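Curnari, 상업용 건물 급수배관 누수 감지기 ‘Stoder’ 7월 출시

초음파 유량 측정과 압력 강하 분석 병행, 기존 배관 절단 없이 설치

건물 설비 계측 전문업체 Curnari는 중소형 상업용 건물의 급수배관에 적용하는 외벽 부착식 누수 감지기 ‘Stoder’를 7월부터 국내에 공급한다고 밝혔다. 제품은 배관 외면에 부착하는 초음파 유량 센서, 기존 압력계 분기부에 연결하는 압력 트랜스듀서, 데이터 수집 장치로 구성된다.

Stoder는 전파시간차 방식으로 유량을 측정한다. 상류와 하류에 배치된 한 쌍의 트랜스듀서가 초음파를 교차 송수신하고, 도달 시간의 차이로부터 평균 유속을 산출한다. 적용 가능한 배관 재질은 스테인리스강, 동, 경질 염화비닐이며, 내면에 라이닝이 시공된 주철관은 이번 공급 대상에서 제외된다.

누수 판정은 야간 최소유량을 기준으로 한다. 수집 장치는 설치 후 12일간 시간대별 사용량을 기록해 해당 건물의 기준선을 설정한다. 이후 야간 최소유량이 기준선을 초과하는 상태가 사흘 연속 유지되면 1차 경보를 발생시킨다. 압력 강하가 함께 검출될 경우에는 기간 조건과 관계없이 즉시 2차 경보로 전환된다. 경보는 건물 관리 시스템의 접점 출력 또는 문자 메시지로 전달된다. 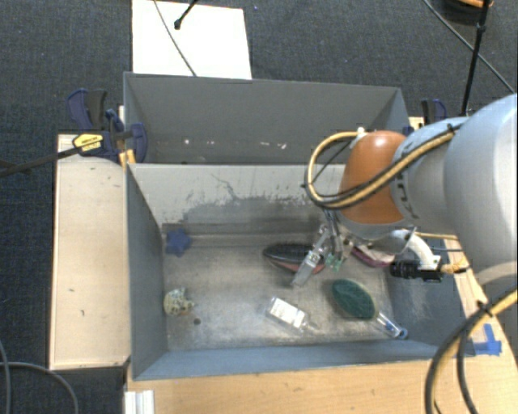 기준선은 계절별 사용량 변화를 반영해 분기마다 갱신된다. 냉각탑 보급수처럼 여름철에 사용량이 급증하는 계통은 별도 채널로 분리할 수 있으며, 수집 장치 한 대당 최대 8개 채널을 지원한다. 채널별 경보 기준은 관리자가 개별적으로 조정할 수 있고, 변경 이력은 장치 내부에 저장된다.

Curnari는 출시에 앞서 사무용 건물과 숙박시설을 대상으로 시범 운용을 실시했다. 운용 기간에 기록된 경보는 총 317건이며, 이 중 현장 점검에서 누수로 확인되지 않은 경보의 상당수는 저수조 청소와 소방용수 보충 작업에 따른 것이었다. 회사는 이 결과를 반영해 예정된 작업 시간에 경보를 보류하는 기능을 양산 제품에 추가했다.

제품 개발을 총괄한 Halldóra Norðdahl 기술이사는 “지하 매설 구간이나 천장 내부의 미세 누수는 육안 점검으로 발견하기 어렵고, 월 단위 검침으로는 발생 시점을 특정할 수 없다”며 “시간 단위 유량 기록이 있으면 점검 구간을 먼저 좁힌 뒤 작업을 시작할 수 있다”고 말했다.

설치와 시운전은 설비 시공사 Gadberg가 담당한다. 표준 설치 절차는 배관 외면 연마, 접촉 매질 도포, 센서 고정, 영점 확인의 순으로 진행된다. 센서 설치 지점에는 충분한 직관부가 확보되어야 하며, 펌프 토출구나 밸브 직후 구간은 피해야 한다. 단수는 필요하지 않다. 다만 압력계 분기부에 차단 밸브가 없는 건물은 밸브 설치를 위한 별도 공사가 선행되어야 한다.

Gadberg의 Marjatta Salminen 시공관리팀장은 “배관 도면과 실제 배관 경로가 다른 건물이 많아 사전 현장 조사를 필수 절차로 정했다”며 “조사 결과에 따라 센서 위치와 채널 구성을 확정한다”고 설명했다.

보증 기간은 센서와 수집 장치 모두 3년이다. 접촉 매질은 소모품으로 분류되어 보증 대상에 포함되지 않는다. 공급 가격은 배관 구경과 채널 수에 따라 달라지며, 견적은 현장 조사 이후 제공된다.

Curnari 소개
Curnari는 건물 급수, 냉난방 계통의 유량 및 압력 계측 장비를 개발하고 공급하는 업체다.

보도자료 문의: Curnari 홍보 담당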